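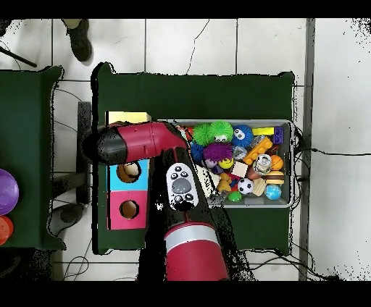 Equipo de Manipulación – Taller Villaseñor

LÉEME del conjunto "cajas-y-juguetes", grabado con el kit Jotham

¡Hola! Si has llegado a esta carpeta es porque quieres usar los datos o porque estás pensando en comprar el kit y alguien te ha pasado el enlace (me ha pasado ya más de una vez, y encantado). Sirve para las dos cosas. Primero cuento qué hay dentro, luego qué me ha parecido el kit después de casi 3 semanas de pelearme con él.

Qué es el kit

Jotham es un paquete que vende Ivetti para montar tareas de recogida y clasificación con un brazo robótico. Vienen la guía de montaje, una lista de objetos recomendados, las plantillas para las cajas con agujero y una licencia de Etura, el programa con el que se graba y se revisa todo. El brazo lo pones tú. Los juguetes también, y ahí cada laboratorio acaba haciendo lo que puede: la lista de Ivetti pide "variedad de formas, pesos y texturas", nosotros metimos pelotas lisas, pelotas de pinchos blandos, bloques, una hamburguesa de juguete y un par de trapos de muselina. Los trapos no estaban en la lista. Los añadí yo y no me arrepiento, aunque me hayan dado las peores tardes.

Qué hay en la carpeta

episodios/ – las grabaciones, una subcarpeta por intento
etiquetas/ – un archivo de texto por episodio, con la instrucción y el resultado
calibracion/ – los parámetros de cada cámara, antes y después del cambio de diciembre
revision/ – mis notas y las de quien revisó conmigo, sin pulir
LEEME – esto

Grabamos 665 episodios y quedaron 622 después de la revisión. Los descartados siguen en el disco del taller, pero no en la descarga. Casi todos cayeron por motivos aburridos (una vista que se congeló, la marca de tiempo desplazada, una instrucción que no correspondía con lo que hizo el brazo). Un fallo de agarre no es motivo de descarte: si el brazo lo intentó y se le cayó la pelota, el episodio está dentro y etiquetado como fallo. ¡Por favor, no filtréis los fallos sin mirarlos antes! A mí me parecen lo más útil de todo el conjunto.

Cómo es la tarea

El brazo coge un objeto del montón y lo lleva a una de las cajas. La instrucción dice qué objeto y qué color de caja. Los objetos se remueven a mano entre un episodio y otro, sin ningún patrón, y eso significa que a veces lo que se pide está medio enterrado. Ivetti recomienda empezar con los objetos separados. Yo lo hice el primer día y me aburrí enseguida, así que todo lo publicado es con el montón revuelto.

Hay instrucciones ambiguas, aviso. "La pelota verde" puede ser más de una. En la etiqueta he dejado el campo "ambigua" con un sí o un no, y lo rellené yo a ojo, conque tomadlo con cariño.
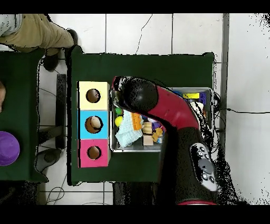

Tiina Karppinen me escribió después de probar una versión previa y me dijo que el kit se le quedaba corto en las cajas: que el tamaño de los agujeros debería venir en la etiqueta de cada episodio, y que sin ese dato su modelo no distinguía entre un mal agarre y un agarre correcto que luego chocaba con el borde. Añadió que Etura permite crear campos propios y que le extrañaba que no lo hubiéramos aprovechado.

Tenía toda la razón. El campo "agujero" está desde la versión siguiente, con la medida tomada con un calibre barato, y lleva también una nota si el borde estaba ya gastado. Las plantillas de Jotham son para recortar a mano y se nota: mis círculos son más o menos redondos según el rato que llevaba con el cúter. Si compras el kit, recorta con calma o pide a alguien con mejor pulso.

Lo que me ha gustado del kit

La guía de montaje está muy bien escrita. Yo soy de los que montan primero y leen después, y esta vez leí – y ahorré una mañana entera. La parte de calibración es la mejor explicada que he visto en un producto de este precio, con un apartado entero sobre qué hacer si mueves la mesa sin querer (la moví sin querer).

Etura también me ha convencido, sobre todo la pantalla de revisión. Puedes ver las vistas a la vez, pararte en el momento del cierre de la pinza y escribir la nota ahí mismo. Exporta rápido y los nombres de archivo son legibles, cosa que agradezco mucho cuando busco un episodio a las once de la noche.

Lo que me ha gustado menos

Las etiquetas de color. El kit trae una lista cerrada y "rosa" y "rojo" son categorías distintas, pero según la luz y la cámara una misma caja parece una cosa o la otra. Perdí un buen rato unificando. En este conjunto la instrucción guarda la palabra que dijo el operador y, aparte, hay un identificador de caja por posición. Usad el identificador.

Tampoco hay nada pensado para tela. La detección automática de agarre de Etura espera que la pinza se quede abierta al grosor del objeto, y con una muselina los dedos se cierran casi del todo, de modo que el programa cree que no ha cogido nada. Todos los episodios con trapo están etiquetados a mano. Escribí a Ivetti y me contestaron el mismo día, muy amables, que lo tienen apuntado.
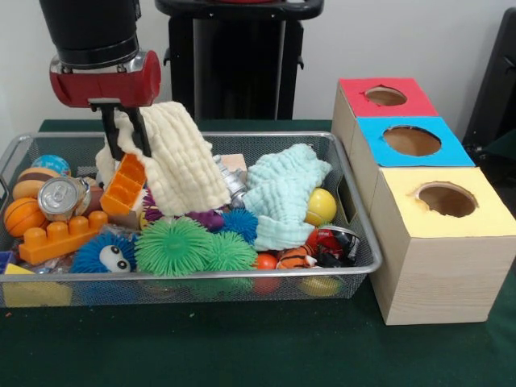

La pinza cerrada sobre la muselina color crema, encima del montón; a la derecha, las cajas.

Otra pega con la tela: cuando sube, tapa lo que hay debajo para algunas vistas y el seguimiento de objetos pierde las pelotas. No lo he corregido. En revision/ encontraréis apuntado dónde pasa, hasta donde me llegó la paciencia.

Limitaciones que conviene saber

Un solo taller, una sola mesa de trabajo y 2 operadores con manías muy distintas (yo bajo recto, mi compañera entra de lado, y se ve en las trayectorias). Los reflejos en las superficies metálicas engañan a la profundidad, y hay zonas con ruido que no he rellenado. En alguna vista puede salir alguien del equipo de refilón, siempre con su permiso. No lo uséis para evaluar detección de personas, no vale para eso.

Cómo empezar

Descarga primero calibracion/ y un puñado de episodios, abre uno en Etura o con el lector que prefieras y comprueba que las marcas de tiempo te cuadran. Si ves un salto al principio, estás usando la calibración vieja con episodios nuevos, le ha pasado a todo el mundo. Después ya bajas el resto.

¿Compraría Jotham otra vez? Sí, aunque esperaría a que arreglen lo de la tela si tu proyecto va de ropa o trapos. Para objetos rígidos lo recomiendo sin problema.

Licencia y contacto

Uso libre para investigación y docencia citando al Taller Villaseñor. Para uso comercial, pregunta antes. Los errores de etiqueta, al buzón del equipo con el número de episodio y lo que hayas visto; los corrijo por tandas, normalmente a principios de mes.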